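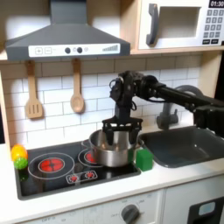 Game Day Kitchen Tips for a Full House

My husband's family has basketball people on both sides, and for 15 seasons now our living room in Lotwood has been where everyone ends up when there's a big game on. I used to spend the first half at the stove and hear the good plays through the wall. I've gotten better at it, mostly by stealing ideas from other people, so I'm writing them down before I forget who taught me what.

Start the chili the day before. I know every recipe says it tastes better the second day, and I ignored that for years, but it also means you wash the big pot once on Saturday night when the house is quiet. Cool it in shallow pans before it goes in the fridge – a deep pot of hot chili takes forever to chill and warms up the milk sitting next to it. Bring it back slowly with a splash of broth and stir all the way to the bottom.

Wings go on a rack over a sheet pan. Pat them dry with paper towels, salt them, and leave them uncovered in the fridge overnight if you can spare the shelf. A little baking powder (not baking soda, ask me how I know) helps the skin crisp up. I do two pans and swap them top to bottom at the first media timeout, which usually works out to the right time anyway.

For queso, my neighbor Jamila Kodikara shreds her own cheese from the block, and after fighting with the bagged kind I do too. Toss the shreds with a spoonful of cornstarch, warm up a can of evaporated milk, and add the cheese a handful at a time over low heat. If it gets stiff by the second half, stir in a tablespoon of warm milk and it comes right back.

Freeze your ice early. We fill zip bags all week, and I still send Dwight out for more every time there's overtime.

Put the drinks in a cooler on the porch and the food in the kitchen. When they were side by side we had a traffic jam at every commercial, and that was how the good rug got its stain. Speaking of which, for salsa on carpet, scrape up what you can with a spoon, blot with cold water, then a drop of dish soap in a cup of water, and keep blotting. Please don't rub! Wagner Queiroz rubbed.

Masking tape and a marker by the cups will save you a whole load of dishes. So will lining the slow cooker with one of those bags, although my aunt thinks that's cheating.

Cut your onions and peppers before anybody arrives and keep them in jars with a damp paper towel on top. They hold fine until the next day, and whatever's left goes into Sunday's eggs.

One more for the cleanup – fill the sink with hot soapy water at halftime and let people drop their forks in as they go by. By the final buzzer most of the work has done itself, win or lose, and I can sit down with the last of the wings if Dwight has left me any.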